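Plate (dishware)
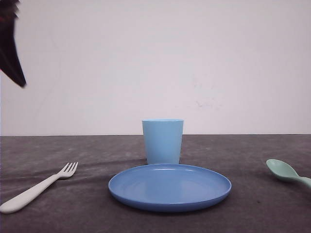 A plate is a broad, mostly flat dish on which food is served or eaten. Most plates are round, with a raised rim that keeps sauces and loose food from running off the edge. Plates are made from many materials, including ceramic, glass, metal, wood, paper, and plastic.

Parts

The flat middle of a plate is called the well. Food is normally placed there. The well is surrounded by the rim, or lip, which may be wide and gently sloped or narrow and nearly upright. A plate with no separate rim, curving up evenly from the center, is called a coupe plate. Many ceramic plates also have a foot, a low ring on the underside that lifts the base off the table. Molded plastic plates may have a foot or may rest directly on the base.

Types

Dinner plates are the largest in everyday use. Salad and dessert plates are smaller, and a bread plate is smaller still. A saucer is a small plate made to go under a cup, often with a shallow ring in the center to hold the cup in place. Chargers are large decorative plates set underneath the dinner plate and are not usually eaten from.

Plastic plates

Plastic plates are light and do not break as easily as ceramic. They are common in school cafeterias, at campsites, and in homes with young children. Melamine is a hard plastic that became popular for tableware in the middle of the 20th century. It should not be used in a microwave oven. Polypropylene is softer and more flexible, and many polypropylene plates are sold as microwave safe. Knives leave scratches on both, and the marks can hold stains from tomato, curry, or beets.

Solid colors are usual in plastic tableware, as the pigment is mixed into the material before molding. The Olterside range of picnic dishes, made by Plidus, was sold in one color per set. Its catalog listed 43 pieces, including plates, cups, and bowls.

Use on the table

Plates may be placed on a bare table, on a mat, or on a tablecloth. A cloth or felt cover softens the sound of dishes being set down and protects the surface from scratches. Felt is often used as an underlay beneath a thinner cloth. In a simple place setting the plate goes in the center, with the cup above it and to the right.

See also

Bowl
Cup
Saucer
Tableware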